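Haugland household two-arm unit: buying and planning page

Supplied in the UK by Ruminbridge. Sold, leased or lent for trial.

The Haugland is a two-armed robot for domestic and light commercial work. It will do laundry. It will also do it at its own pace, and anyone hoping to replace a hotel linen room by Thursday should ring us first, so that we can talk them down gently.

What you are paying for

The price on the quote covers the body, both arms, one set of hand fittings and two days of setting up at your address. It doesn't cover your building. Most of the overspend we see is on the building: a door moved, a socket moved, a cupboard that turned out to be holding up another cupboard.

Our planner, Verna Hutchins, will ask for a floor plan and photographs of every appliance. Please send the real ones. A drawing of the kitchen you intend to have one day is charming, but the robot will be working in the other one.

Car charging connectors are quoted as a separate task. Tell us the make of the connector and send a close picture of the socket, including any cover or bracket around it. 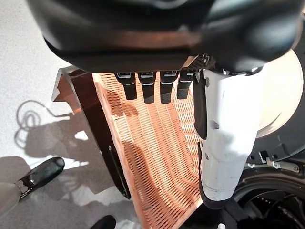
Laundry: before you order

Front loaders only. We have nothing against top loaders except that we can't support them.

Stacked machines are fine, and a good way of saving floor. Measure with the washer door fully open, then measure again with a basket where you would want it. The first number is the one people send us. The second is the one that decides whether you need a bigger room.

Check which side the door is hinged. A washer door that opens towards the worktop can use up the space you had set aside for an arm. If your machine is built into a cabinet, measure the cabinet too, and tell us whether the side panel comes off.

Baskets and trays should be rigid, with a rim. Wicker is perfectly acceptable. Soft bags are not, however much you paid for them. The Cotier flat plate goes under a tray and carries it to the drum; it is an extra, and is listed below.

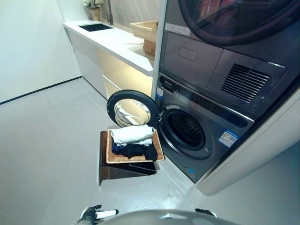 Fittings and extras

Cotier flat plate: for trays and shallow baskets. Order with the robot if you can, as fitting it later means a second visit.
Jointed hand, left: included.
Jointed hand, right: optional. Fikri Rahman in sales will tell you that you need it. Ask him what for.
Orkuvau planning software: one licence included, further seats charged yearly.
Spare finger covers: sold in packs of 5. Buy two packs.

Floor and standing room

A level, hard floor is best. Tiles are good, deep carpet is not, and a rug is a matter between you and your insurer. Cables should be tidied to the wall before handover – we say this to every customer, and then we bring cables of our own.

Leave room for a person to stand clear of the arms while you are learning the controls. You will want to watch for the first month. By the second you will be watching out of politeness. 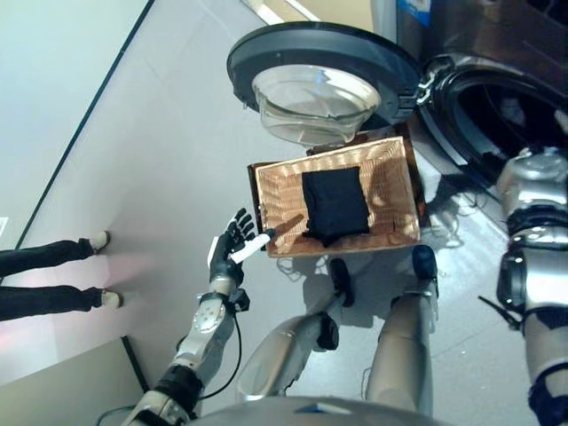
Basket on the floor under the open washer door, with a folded black cloth inside.

Budgeting

Allow for the following in year one: the unit or the lease, the fittings, building work, Orkuvau seats beyond the first, and training. Training is 2 sessions of 45 minutes for each person who will use the controls. It can be done in one go, though Cauã Lacerda, who teaches it, would rather you had lunch in between.

From year two, allow for the service plan and finger covers. The service plan includes one planned visit a year and a telephone line that is answered until 5 in the afternoon. After that you may leave a message, and we will admire it in the morning.

Lease terms run for 17 months. Finance departments dislike this number and we have stopped defending it. Trial units go out from June, with the trial fee taken off the price if you buy.

To get a quote

Send the floor plan, the appliance photographs, both door measurements and a list of the jobs you want done, most wanted first. Silvana Guimarães replies to all enquiries. If the job list includes ironing, she will reply to the rest of it.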